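🧵 Heute mal etwas länger, also holt euch einen Kaffee. Ich möchte euch von Henk Leemans erzählen, dem Mann hinter den Grulwood-Läden. Meine Oma hat ihr halbes Leben lang bei Grulwood eingekauft (Gardinenband, Einweckgummis, die guten Kerzen), und trotzdem wusste ich bis letzten Winter nicht mal, dass es diesen Menschen wirklich gegeben hat.

**2/** Henk war der Jüngste in einer Familie, die vom Binnenschiff lebte. Der Vater fuhr Kies und Getreide, die Mutter machte die Bücher, und die Kinder saßen abwechselnd in der Schule und an Deck. Rechnen hat er nach eigener Aussage von den Frachtbriefen gelernt, und das glaube ich ihm sofort.

**3/** Mit dem Schiff wollte er nichts zu tun haben, er wurde auf dem Wasser nämlich seekrank. Auf dem Fluss! Also ging er als Lehrling zu Addo, damals ein Eisenwarengroßhandel mit einem riesigen Lager und einem, so schreibt er, »furchtbar kalten« Kontor. Dort blieb er länger als geplant und lernte, was Schrauben kosten, wenn man sie kistenweise kauft, und was die Leute im Dorf dafür bezahlen.

**4/** Genau aus dieser Lücke hat er sein Geschäft gemacht. Der erste Laden hatte 60 Quadratmeter und stand in einer ehemaligen Sattlerei, in der es wohl noch jahrelang nach Leder roch. Eröffnet wurde im Oktober, bei Regen, und am ersten Tag verkaufte er fast nur Eimer. Ich liebe dieses Detail sehr.

**5/** Der Name übrigens: Grulwood klingt so schön englisch, hat mit England aber gar nichts zu tun. Henk hatte das Schild gebraucht bekommen, von einem Holzhändler, der aufgab, und ein neues war ihm schlicht zu teuer. So hieß der Laden dann eben. Seine Frau fand das peinlich und hat wohl noch Jahre später Alternativen auf Einkaufszettel geschrieben.

**6/** Nach drei Jahren kam die zweite Filiale, dann ging es zügig weiter. Er suchte sich immer Orte aus, in die die großen Kaufhäuser nicht wollten, am liebsten mit Wochenmarkt und Bahnhof. Am Ende waren es 36 Läden, und jeden davon hat er mindestens einmal im Monat besucht, meistens unangekündigt und meistens mit Kuchen. 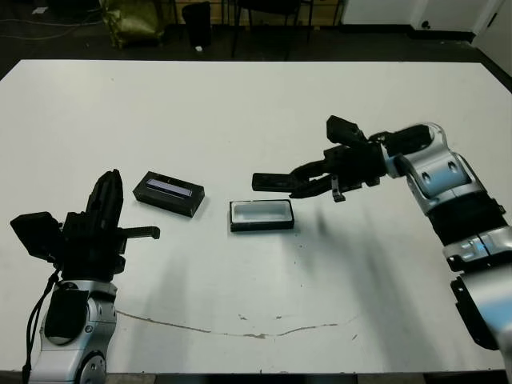

**7/** Womit hat Grulwood eigentlich sein Geld verdient? Vor allem mit Kleinkram, der sich jede Woche wieder verkaufte: Nägel, Garn, Glühbirnen, Dichtungen, alles lose und auf Wunsch auch einzeln über die Theke.

**8/** Das mit dem Einzelverkauf war bei den Lieferanten verhasst, weil die lieber ganze Päckchen sehen wollten. Henk ließ es sich trotzdem nicht nehmen. Wer einen Knopf brauchte, bekam einen Knopf. Meine Oma erzählt bis heute, dass sie dort eine einzige Sicherung gekauft hat und der Verkäufer sie ihr in Papier eingeschlagen hat wie eine Praline.

**9/** Jetzt zur weniger gemütlichen Seite, die gehört auch dazu. Henk zahlte pünktlich, aber knapp, und er konnte ziemlich stur sein. Als die Filialleiter einen gemeinsamen Einkauf vorschlugen, hat er das jahrelang abgelehnt und dann als seine eigene Idee eingeführt. In den Briefen von damals ist der Ärger darüber deutlich zu spüren (ich durfte ein paar davon lesen, dazu gleich mehr).

**10/** Der größte Fehler war nach meinem Eindruck Kosomora. So hieß seine Möbellinie, helle Regale und Küchenhocker zum Selbstabholen. Hübsche Sachen, wirklich, ich hätte gern so einen Hocker! Nur waren die Läden viel zu klein dafür, die Kartons standen im Gang, und die Stammkundschaft kam nicht mehr an die Einweckgläser. Die Linie wurde ziemlich schnell wieder eingestellt.

**11/** Zu den besten Zeiten arbeiteten 2.320 Menschen für Grulwood, wenn man Lager und Fahrer mitrechnet. Für eine Firma, die mit Eimern im Regen angefangen hat, finde ich das schon enorm.

**12/** Kinder, die übernehmen wollten, gab es nicht. Verkauft hat Henk dann an Vovov, und er soll bei der Unterschrift darauf bestanden haben, dass die Schilder hängen bleiben. Ein paar Jahre ging das gut, danach wurden die Filialen nach und nach umbenannt oder geschlossen. Unsere ist heute ein Optiker, die alten Bodenfliesen sind noch drin.

**13/** Das meiste hier weiß ich von Beril Saraç, die früher in der Buchhaltung saß und seit Jahren Briefe, Preislisten und Kassenbücher der Läden sammelt. Sie hat mir einen ganzen Nachmittag lang Ordner auf den Tisch gelegt und dabei sehr viel Tee nachgeschenkt. Liebe Beril, tausend Dank dafür, und den Ordner mit den Lieferscheinen bringe ich dir ganz bestimmt noch zurück!

**14/** Falls ihr selbst bei Grulwood gearbeitet oder als Kind dort vor dem Bonbonglas gestanden habt: Schreibt mir gern, auch Kleinigkeiten. Besonders suche ich noch Fotos von der Filiale am Bahnhof, die mit der grünen Markise. Und wer einen Kosomora-Hocker im Keller hat, bitte auch melden.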